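# desto-tables

Readme for the table clearing and wiping set, Plekness room. Written fast before Lucrezia goes on leave, will tidy later. If something here disagrees with the notes in the tasks folder, the notes win.

## What's in it

566 clips of one job done over and over: get a table from messy to clear, then wipe it down. 36 task sheets, each with its own starting layout. 7 of those are wipe only, nothing to put away first. Short clips mostly, a few long ones where somebody went back for a missed spot.

Folders:

- clips/ - the recordings, one folder per task sheet
- stills/ - single pictures pulled from the clips
- tasks/ - the sheets as plain text, plus Gus's notes
- labels/ - start, end, "clear" and "wiped" marks
- old/ - Sisville stuff, don't use, see below

## The tables

White tops throughout. Edge trim is down in the sheets as "dark" whatever shade it really is, please don't invent new words for it. Mavis had "charcoal", "black" and "slate" all in one week and it took an afternoon to put right.

"Clear" means nothing resting on the top. A cloth left behind is not clear. Crumbs are clear but not wiped. Water marks are a judgement call, Rosalind's rule is if you can see it standing up it counts.

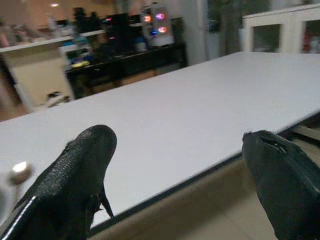
Chairs don't matter. Things on the floor don't matter either, unless they came off the table during the clip, in which case label it "dropped" and leave the end mark where it is. Two people label every clip and if they differ on the end mark by more than 2 seconds it goes to Soledad.

## Things that get put away

Cups, plates, paper, pens, the odd bit of packaging. Full list in tasks/items.txt. Spellings in there are the ones to use, so "beaker" is always "cup", and "kitchen roll" is two words. Trays were added in July and the earlier sheets haven't been changed to match, so searching for "tray" gives you the later half only.

Cutlery always goes in the cup first and then the cup gets moved. Yes it is slower. The Nguyen-Tran people asked for it that way and the sheets were already printed.

## Wiping

Left to right, far edge to near edge, then once along the trim. Cloth folded in four. Sheets 1 to 4 say "any direction", they're older and we kept them. Wipe clips with no visible cloth at the start are fine, it gets brought in.

## Known problems

- Light changes in the evening clips, tops look greyer. Don't label as a different table.
- a few clear marks are set before the last item is properly down. Fixing these as we find them.
- Sisville clips used the old item names and a different idea of "clear" (cloth allowed). Moved to old/ so nobody mixes them in by accident, which has happend.
- Sheet 19 has two versions. Use 19b.

## Using it

Fine for anyone in the group. Outside the group ask Lucrezia first, or Gus while she's away. If you relabel anything put your initials in the last column and say why, even just a word or two. Don't rename the clips, the label files look them up by name and it all falls over quietley.

Labelling by Mavis Strickland and Rosalind Greenberg. End mark checks by Soledad Ferreira. Item list and most of the sheets by Gus Halvorsen.

Related

- desto-shelves
- desto-drawers
- Item names, full list
- Notes on end marks
- Plekness room booking

Contact: Lucrezia Fiore, Desto | © Desto | Back to top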